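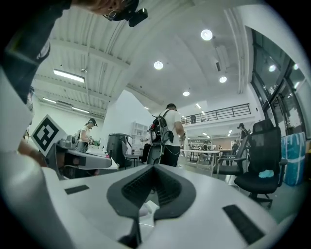
The Treltitach T4 is a hand-held gripper for recording manipulation demonstrations without a robot present. The operator performs the task directly, and jaw position and tool pose are logged for later training. A square black-and-white fiducial marker, as on the gray and silver unit at left, gives an external reference when two tools work together. The soft pad has ribbed lobes either side of a V-shaped notch.

Each operator station is independent. Several people can record in one room, at benches or on foot, with the recording equipment carried in a backpack.

Specifications
Part number: 2101
Jaw opening: 56 mm
Pose logging: 40 Hz
Tools per station: one or two

Calibration
Run the jaw sweep at power-up and again after any pad change. Marker size must be entered before the first session — the default applies to Treltitach markers only. Recordings made with a wrong marker size can be rescaled in Ritside 4 or later.

Remote control
The T4 can also drive an arm live through the Cairns bridge, sold separately. Jaw commands are passed through unfiltered. Set force limits on the arm controller.

Supplied with spare pad, marker plate and data cable. Backpack and head-mounted unit not included. For integration questions contact Estrella Magaña at Sadico.

Page revised Mar 12, 2020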